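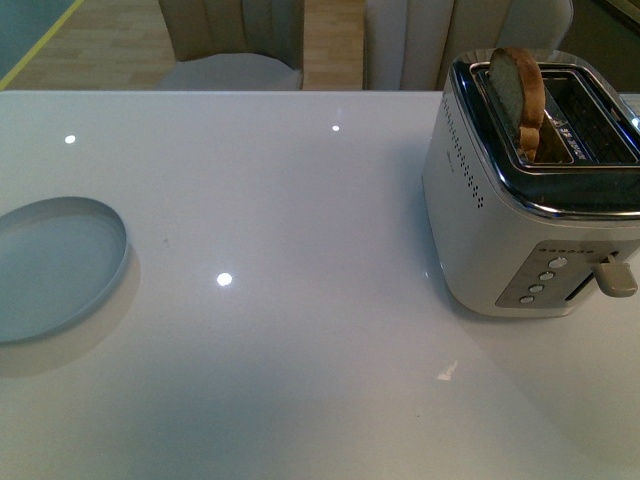 Toast to Plate: Two-Arm Breakfast Task
Final project report, Intro to Robot Manipulation
Girish Rawat and Dezső Vörös
Team name: Grollach
June 19, 2023

1. What we set out to do

Take one slice of toast out of a toaster and put it on a plate, using both arms. One arm brings the plate, the other arm brings the toast, they meet, then the plate goes down on the table with the toast on it. Sounds like nothing. Took us most of the term.

We picked it over the block stacking option because stacking can be done with one arm if you are patient, and we wanted something where the arms have to wait for each other. Also Dezső had already done block stacking in the other class.

Not in scope: putting bread in, pushing the lever, butter. Person does the bread and the lever. We wrote butter into the proposal and took it out in the first week of June.

2. Setup

Two arms, parallel grippers, one camera up at head height looking down at the table. The control code is the class library (Barta) plus our own scripts on top. We kept the scripts in one folder and that was a mistake, see section 6.

Task parts:
- toaster, two slots, always on the right
- round plate, shallow with a raised rim, starts on the left
- sliced bread, one slice per run

Left arm has the plate, right arm has the toast. We never swapped them. Toaster goes back to the same spot before each run by lining it up with a paper template, then the template comes off the table. Before we had the template every run was a little bit different and we kept blaming the code.

The table is glossy and this was a bigger deal than we planned for. Ceiling lights show up in it as bright dots. Our first plate finder looked for bright round things, so you can guess. It went for a light reflection more often than for the plate. Fix was to ignore any blob smaller than a set size and only search the left part of the table. Not elegant, but it works as long as the plate starts where it is suposed to.

3. How a run goes

Step 1. Left gripper comes in low, closes on the plate rim, lifts straight up.
Step 2. Left arm carries the plate toward the toaster and holds. 
Step 3. Right gripper comes down from above onto the top of the bread, closes softly.
Step 4. Right arm pulls up, clears the chrome, tips the bread over the plate.
Step 5. Release. Left arm lowers the plate.

Steps 2 and 3 overlap in the final version. At first we ran everything in strict order and it was painfully slow, the plate arm just sat there. Letting both move at once saved time but then we needed a rule for who gets the space over the toaster. The rule is simple, right arm owns it, left arm stops short and waits for a flag. 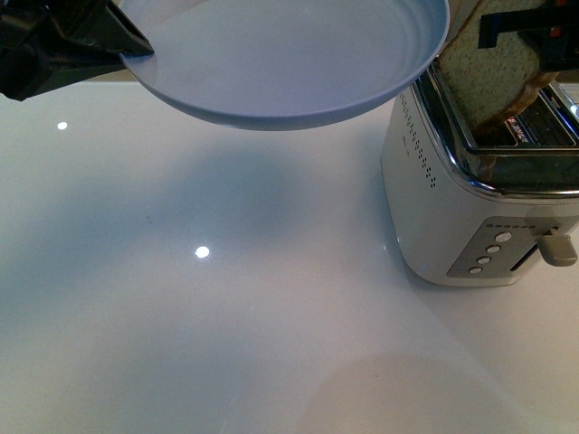

The gap between the plate and the bread is what we tuned the longest. Too far and the toast lands half off the rim. Too close and the plate bumps the slice while the right arm is still closing, then the grip is crooked and the pull goes sideways into the metal guards in the slot. We ended up moving the left arm's wait point back in small steps until the bumping went away, then left it alone.

Grip on the plate was the other long one. The rim is thin and the fingers only hold one edge, so all the weight hangs off to the side. With a weak grip the plate droops. With a strong grip it holds level but if the fingers are at a bad angle it pops out. We added a strip of rubber inside the fingers (cheap drawer liner from Prerlow) and that helped more than any of the code did.

4. Bread

Bread is soft, which the class blocks are not. Force limit that was fine on a foam test piece went straight through a fresh slice. Things we learned:

Thicker slices are easier. Toasted is easier than plain, it holds its shape. Day-old is best. Grip near the upper end, not the middle, the middle is down in the slot anyway. Close slow, then wait a moment before pulling. If you pull right away the slice slips and you get two dents in the crust and no toast.

We did a lot of early practice with untoasted bread so we didn't have to wait on the toaster. OK for checking positions, bad for tuning force, we had to redo the numbers after.

5. Results

Final test was 9 runs in a row with no code changes between them. 8 ended with the toast on the plate and the plate on the table. The one that failed was a slip at step 4, the slice dropped back in the slot. Arm did not notice and went ahead and delivered nothing to the plate very carefully. There is no check for "am I holding something". There should be.

We also tried it after the room lights got changed and plate finding got worse. Did not have time to count that properly so it is not in the results.

At the Drunmont open lab day we ran it for visitors with no crashes. More than two people asked about butter.

6. Problems, things we would change

Add a grip check after step 3. Gripper opening width would be enough, if it closes all the way there is no bread.

Version control from day one. We overwrote a working wait point with an old one and lost an evening to it.

The toaster position is hard coded. Move the toaster a little and the right arm comes down on the rim. Finding it with the camera was on the list, but the shiny chrome made a mess of the edges and we ran out of time.

Stop button stays next to whoever is watching the arms, not next to the keyboard. Also unplug the toaster before reaching in for a stuck slice. We did this every time but it should be written in the procedure and in our first draft it wasnt.

7. Who did what

Girish: plate finder, left arm, wait flag, most of this report.
Dezső: right arm, force tuning, rubber strips, buying bread.

Scripts and run logs are in the class folder under Grollach. Use the one marked final2, final is broken.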